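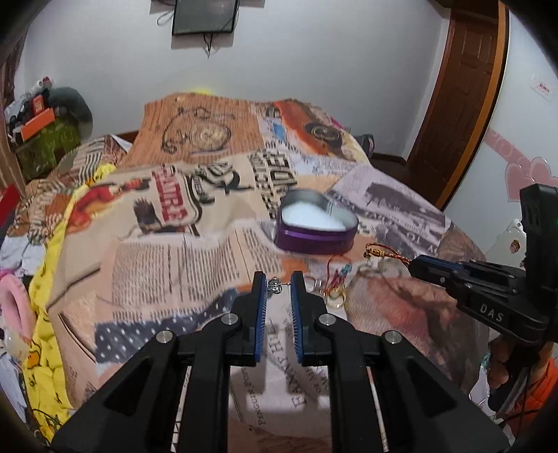 What was the second part of the grant used for?

It was used for sorting the donated small things, for repairing the ones which can be repaired, and for teaching the home workers to make new key rings and bag charms out of the remaining parts. A smaller amount went to storage boxes, pliers and transport.

Progress report to the Cuvska Fund
Project: Mamby home workshop, key rings and charms
For the attention of Marit Hovland
Written by Jonalyn Manalastas
Nov 12, 2019

Dear Marit,

I send you the second report of our project. The first one was sent in March and it was mostly about finding the workers and agreeing on the rules. In this one I can tell more about the work itself. I have followed the headings you gave us, but I put the part about storage before the part about money, as the one explains the other.

Work done in the period

When we wrote the application, we had the donated material in sacks and did not know exactly what was inside. Now everything has been opened and sorted. The total is 2,105 pieces. A piece means one thing that can be used alone, for example a ring, a pendant, a cord with tassel or a finished key chain. We did not count threads and broken links. Out of these, 2,093 are good or can be repaired with the tools we have. The other pieces are too rusted at the joint and we keep them apart for the scrap dealer.

The sorting took longer than we planned. The main difficulty was tangling. The key rings came with threads around them, often of more than one color, and it is not possible to pull them without making the knot smaller. At first we were cutting the thread each time. Then Charito Layug asked us to stop cutting, as she could use the longer threads for binding tassels. Now the rule is that a worker tries to open the knot with a blunt needle, and cuts only if it does not move. It is slow, but we have bought no red thread in this period.

The very small pendants are the second difficulty. A little crown on a wire hook is so light that it is easy to lose, and the hook bends if it is held hard. We advise the workers to take such a pendant by the hook, near the top, and to put it down immediately in its own place. Crowns, stars and letters have been the best sellers on our table at the Saturday market, so we do not want to lose them.

Place of work

As you know, we do not rent a room. The work is done in the homes of the workers, and in most of these homes the bed is the largest flat surface there is. In your letter you asked if this is practical. My answer is that it is more practical than I expected, but it has some conditions.

A bed is soft, so small things do not roll away and do not jump when they fall. Two people can sit at it with the material between them. The condition is that the cover is stretched well before the work begins and that nobody sits down on it later without looking. Charito lost a good pendant in a fold for three days.

The other condition is the pattern of the cover. One of the bedspreads we work on is printed like a collage of old newspapers and posters, with columns of small type and large words across it. It is a cheerful cover and I like it, but a thin ring is hard to find on small print, and the eyes get tired. Edgardo Javier suggested to put a plain towel over the part where the smallest things are sorted. I would like to make this the rule in all the homes, and there is money left for towels under "small equipment". Larger things, such as a tin or a braided cord, can be placed on any pattern without trouble.

Storage

We started with plastic bags. They were a mistake. The hooks make holes in them, and when a bag is carried on the bus everything becomes one knot again. Lorna Lacson proposed the old candy and gift tins that people have at home, and we now use them for much of the finished stock. A tin has a rim, it stands still on a blanket, and a child in the house cannot open it so fast. The heart-shaped ones do not fit well beside each other in a box, but the market customers ask to buy them, so we shall perhaps sell some of them together with a charm inside.

For transport we bought boxes with compartments from the Dudek store. They are good for rings and chains. For cords with tassels the compartments are too short, and the tassel gets a bend which does not go away when it is combed. Cords are therefore hung on a stick in the wardrobe until the market day.
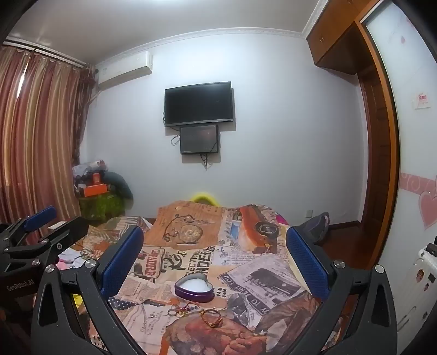 The boxes are returned to me after each market and I check what is inside against the list. This takes an evening. I had hoped that the workers would keep the list themselves, but the form I made was too complicated, with columns for color, for size and for type of clasp. The new form has only the type and the number. Lorna tested it for two weeks and says that it is possible to fill it in while somebody is talking to you.

Training

We gave training in opening and closing a split ring, in making a wire hook, and in binding a tassel on a braided cord. Altogether the workers received almost 270 hours, if we add the hours of each person. The first two subjects are learned quickly. The tassel is more difficult. The knot above it must be small and even, and the first ones that everybody makes look like a carrot. Charito taught this part and she prefers to have one learner at a time, sitting at the same side as she does, so that the hands are seen from the correct direction. When the learner sits opposite, the knot is made the wrong way.

For this reason the tassel training is not finished. Four workers can do it without help. The others will continue after the new year, and I ask you kindly to accept this delay. It does not change the total cost.

Sales and partners

The Saturday market continues. We had one wet month when we went only once. The gift shop Grillura took a first lot of key rings on commission and ordered again, this time only with red and gold cords. I was a little surprised, as I believed that the plain chains would sell better to visitors. The shop asked also for a small card with each piece. Edgardo has made a text for it, and Lorna is cutting the cards from the backs of old calendars.

One customer returned a bag charm because the pendant had dropped off. The hook had been closed with fingers and without pliers. We repaired it the same day, and each worker now pulls lightly at the pendant before the piece goes into the box.

Use of money

The costs for pliers, wire and boxes are below the budget. The costs for transport are above it, as the boxes are now carried by tricycle when it rains. Payment to the workers follows the plan. The receipts are attached in the order of date, and the two handwritten ones are from sellers who do not have a printed book. If this is a problem for your accounts, please tell me and I will ask them to sign a separate paper.

Changes we ask for

We ask to move the unused part of the line "containers" to the line "lighting". A bedroom lamp is made for reading and it leaves a shadow from the hands exactly where the ring has to be opened. Edgardo compared the clip lamps at the Dudek store and found one that can be fastened at the head of a bed. We would buy one for each home.

We also ask if we may keep some of the nicest old pieces as samples for the training and not sell them. They are mostly pendants of a shape that we cannot buy any more. The value is small, but they were donated for sale, and I do not want to decide it without your agreement.

Plan for the next period

We will finish the tassel training, put towels in all the homes and deliver the second order to Grillura. Lorna will take over the market list from me. I will also write down the instructions for the wire hook, with drawings, as the workers have asked for it more than once and I have been late with it.

If you come to visit, please choose a morning. In the afternoon the children are home and the beds are needed.

With kind regards,
Jonalyn Manalastas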